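Holiday Craft Week Fills the Drurnard Library

December 26, 2018

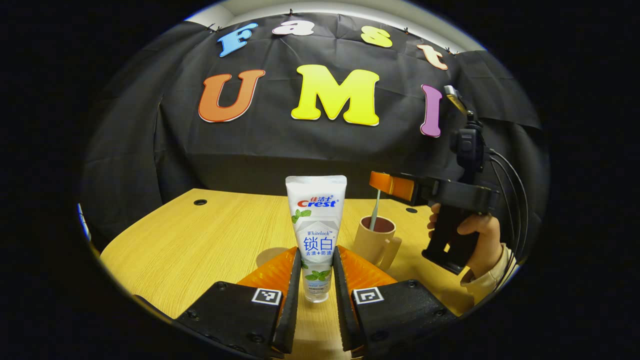 Cut-out letters in bright colors on a black plastic-sheet backdrop, behind a wooden table.

What a week for paper and scissors! The winter craft program at the Drurnard library wrapped up its first stretch on Friday with 41 families signed up, more than double what the branch saw last winter, and there are still two sessions to go before school starts again.

The theme is lettering. Children pick a word they like, draw it big, cut it out and work out how the colors should sit next to each other. Wycliffe Kioko, the teacher, spent years painting shop signs before he moved to town, and he is a great believer in starting large.

"Little letters make people nervous," Kioko said. "Give a seven-year-old a whole sheet for one letter and off they go!"

The program has been in the works since September, when branch manager Consuelo Cervantes applied for a small grant from the Athumani Fund. It came through at $800, and half of that, $400, went straight into colored paper and card. The rest pays for scissors, glue and the hot chocolate (which has been very popular with the grown-ups too).

Cervantes would love to see the idea spread to the Kultadine branch next year, and she is already talking with the staff over there about a joint display in the spring. Older kids have been asking for a session on folded and pop-up letters, so Kioko is putting one together for the last afternoon.

The remaining sessions are free and open to ages six and up. Sign up at the front desk or by phone. Scissors are provided, but bring an old shirt, as the glue gets everywhere!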